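Do pink cloths need their own load?

My sister-in-law swears by cleaning cloths in sets of colors. Pink for the bathroom, blue for the kitchen, yellow for dusting, and none of them ever allowed to share a wash with anything else. She bought me a starter pack when we moved to Saltville, and I've been using it long enough now to have opinions.

The first opinion is that the color system works fine for exactly as long as one person does all the cleaning. The second is that I don't believe half of what is printed on the packet. "Good for 200 washes." Says who? Did somebody at the factory sit there and wash one 200 times, with hair and grit and toothpaste on it, or did they run a clean cloth through a clean machine and call it a day?

I'm also supposed to skip fabric softener, keep the heat low, keep them away from cotton, and buy a special detergent. The one I was steered toward is from Harerley, and it costs so much more than the regular stuff that I put it back on the shelf and felt good about it. Soap is soap until somebody shows me otherwise. I will give them the fabric softener rule. I broke it for a month last July and the cloths just pushed water around the shower door.

Then there's the lint argument. The theory goes that if you wash these with towels, the towels shed and the cloths grab all of it. I've done it both ways. With old towels I couldn't see any difference. With the new ones from Tritmont, yes, the cloths came out looking like they'd been rolled under a couch. So the rule should be about new towels, but that wouldn't sell anybody a separate mesh bag.

Bontu Tufa left a comment on my last laundry post saying she washes everything together, rags and sheets included, and has done for years with no harm done. I can't go that far. The cloth that goes behind the toilet isn't going in with a pillowcase. Is that science? No, I just don't want to think about it at bedtime.
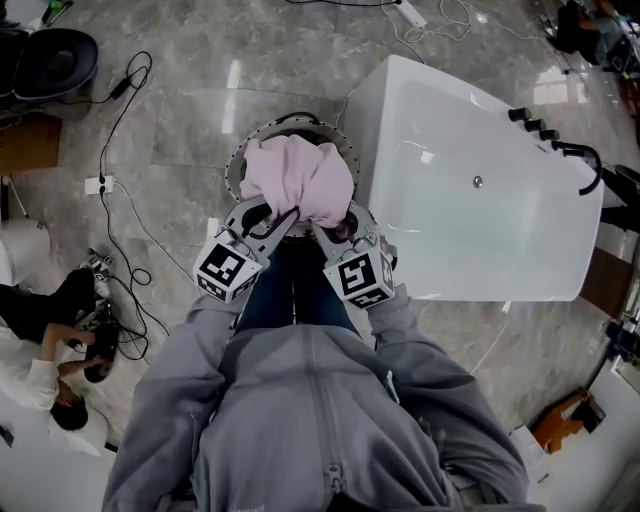
What I do these days is let the bathroom cloths pile up until there are enough to bother with, then run them by themselves on a short cycle with a small scoop of the cheap powder. Shake them out over the tub first if they're full of hair. They go on the rack to dry, never in with the jeans, and I don't fold them. I tried folding them in thirds like the lady in the video and it lasted a week. They live balled up in a drawer and they wipe the sink just as well.

The spin speed is the other thing I get asked about. I've seen people insist on the slowest one the machine has, to protect the fibers. I use whatever it lands on. A cloth whose entire job is scrubbing soap scum off tile can probably survive a spin.

As for pink staying with pink, I did let one loose in a load of white socks to see if the dye would run. It didn't. That was a cloth that had already been washed plenty, so don't come after me if you try it with one fresh out of the pack.

Next time I'll get into vinegar in the rinse, which I have been promised will fix everything from smells to stiff towels. I have my doubts about that one too.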